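Eight years on one children's book. 300 words. I'd like to say every one of them was fought over, but I think "the" went in pretty easily.

The book is called Ollinska and the Borrowed Hill, and it comes out in April, and my editor says I should be "present online" until then. So I'm present. Hello.

Ollinska is a goat. She was a girl for the first three years, then a badger, then for one bad winter she was a teapot with feelings. Goat was my daughter's idea. My daughter is now fifteen and would like me to stop telling people that.

A thing I get asked at parties: "Have you ever thought of writing a real book?" I have. I wrote one. It was 400 pages, set in Kernville, and it was about a man who looks out of a window. You haven't read it and neither has anyone at Hoarau, who turned it down in four days, one of which was a holiday.

Anyway, the goat. Hoarau took the goat.

People also assume I did the pictures. I can't draw. The illustrator is Albane Texier, and when I sent her my own sketch of Ollinska "just as a guide" she wrote back asking which end was the front.

Then she painted a goat with such a tired, decent, put-upon face that I cut 60 words, because the face was already saying them. Albane did not get paid more for this. I did not get paid less. Publishing is strange.

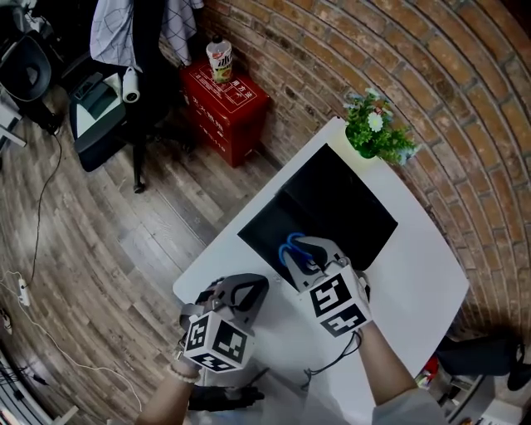 Which brings me to page 14. On page 14 the goat says sorry to the hill. Early readers split into two camps: people who cried, and Borislav.

Borislav Vukadinović has been in my writing group since it met in a laundromat. His note on page 14 read, in full, "Why would a hill care." I've been carrying that around for two years. He writes submarine thrillers. In his books the submarine is always called "she" and always forgives everyone, so I don't know what his problem is with hills.

I rewrote page 14 eleven times. The final version is the second version with a comma moved. I told Borislav I'd taken his note on board, which in a submarine sense I think he enjoyed.

School visits have started, a bit ahead of the book. First one was a room of second graders. I read the whole thing, did the voices, did the hill (the hill is a bass). Silence. Then a hand went up and a boy asked if I knew any other authors.

Second question: "How much money do you have?"

Third question: "Is the goat going to die?" I said no. He said, "In the next one?" That kid has a better grasp of how a series works than I do.

The teacher, Clémence Maillard, very kindly told me afterward that they had been quiet because they were listening. I've chosen to believe her. She also had the class write me letters. One says "I liked when you stopped to drink water." Framed it.

The first printing is 1,000 copies. My mother asked if that was a lot. I said it depends. She said on what. I said on whether she was planning to buy more than one. She is "going to see how the first one goes."

Where to get it: Vesier Books is taking orders now, and Marcelle Besnard at the front counter will hold one for you if you ask nicely or if you ask at all. I'm signing there the week it comes out. Last time I signed at a bookstore, I sold three copies and gave directions to the restroom eight times, so I know the layout.

Someone just replied asking what age it's for. The back cover says four to seven. Eusebio Pacheco, who fixed my boiler and read the proof while waiting for a part, is 58 and wants to know what happened to the hill's brother.

There is no brother in the book, Eusebio. But I've been thinking about it since he left, and I have opened a new document, and it has 12 words in it.

Borislav, don't.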